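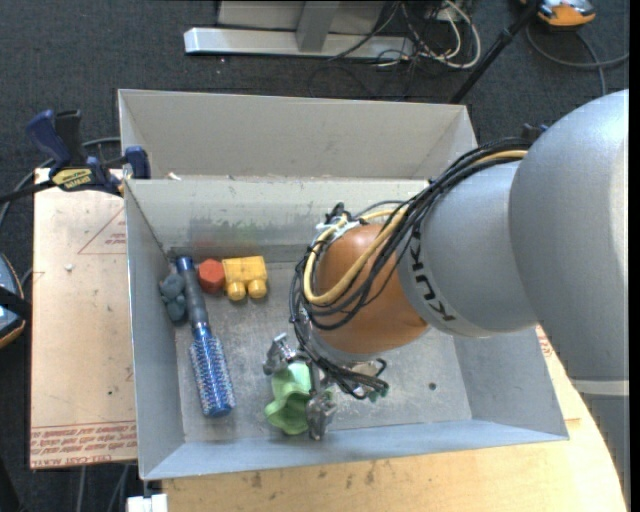
The lost property room at the Kurtuluş ferry terminal kept things for 98 days, after which they went into the gray bin and became Hüsnü Ertürk's problem.

Hüsnü was supposed to write one line per item. Tarık Kılıçarslan, who ran the office upstairs and had once attended a two-day course on brevity, had been very firm about the one line. "Hairbrush, blue," he said. "Finished. Next."

"Round hairbrush," said Hüsnü.

"Fine. Round."

"Metallic blue, pale bristles. A person who buys this brush has plans, Tarık."

Tarık went back upstairs. Hüsnü wrote that the brush had belonged to a woman on her way to Drurko to sing at a wedding, and that she had been forced to do it with flat hair. The groom's mother had noticed. This took him to the bottom of the page, so he got another page.

The small blue-gray toy was harder. It was lumpy and might have been an elephant if you were in a generous mood, and Hüsnü, having skipped lunch, wasn't. He put down "animal, undecided" and gave it an owner aged 6 who had since moved on to trucks and felt bad about it at night.

The red block and the yellow one he entered as a couple.

That left the green thing. It looked soft, it had wavy edges, and it got wider as it went along. He tried "scarf." He crossed that out and tried "lettuce (toy?)." He thought about it through a glass of tea and most of the evening boat, then wrote "green" and underlined it.

At closing time Tarık came down and read all of it standing up, with his coat on.

"The auction people want a list," he said. "They have 3,000 of these to get through."

"It is a list."

"It has a mother-in-law in it."

"She's important later."

Tarık turned the page over to see if there was more. There wasn't, and he looked at the bin for a while, and then at the clock.

"So did she sing or not?" he said.

Hüsnü moved his chair over and took the cap off his pen.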